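Home | Courses | Handouts | Timetable | Contact

Household Textiles, Unit 4: Folding and Storing Knitwear
Handout prepared by Struan Rutherford

Please read this handout before the practical class in June. Bring one patterned sweater of your own.

1. Laying out

A knitted garment should be spread on a flat surface before any fold is made. A bed with a firm mat is suitable. The sleeves are opened first, then the body is smoothed from the neck to the lower band. Do not pull the ribbed parts, they lose their shape easily. 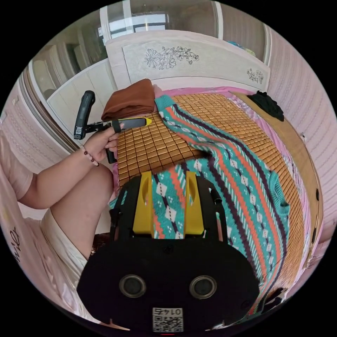 Fig. 1. Patterned sweater on a bamboo mat, one long sleeve extended.

With a striped pattern the bands are your guide. If the stripes bend, the garment is not yet straight - correct this before you continue.

2. Lifting and moving

Wool and wool mixtures become longer when they hang from one point. A sweater which is gathered and held in the middle will form a tall bunch, and the edges will hang down at the side. After such a lift it must be spread again from the beginning.
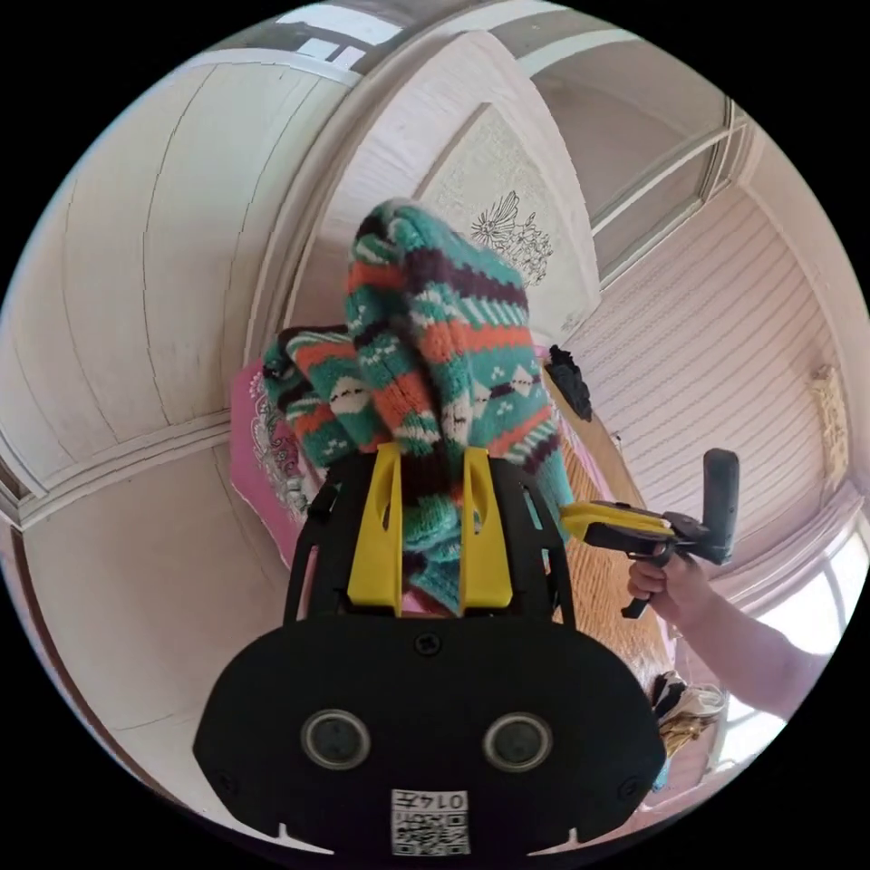 Photo: Cameron Strachan / Kulau course archive

3. Folding

Fold each sleeve across the back, then fold the body in 3 equal parts. Place the finished sweater with the pattern outside, so it can be recognized in the drawer.

Homework: write 12 lines on how you store knitwear at home.

Related handouts
- Reading care labels
- Kinnear method for shirts
- Drawers and shelves

This site uses cookies. Accept | Settings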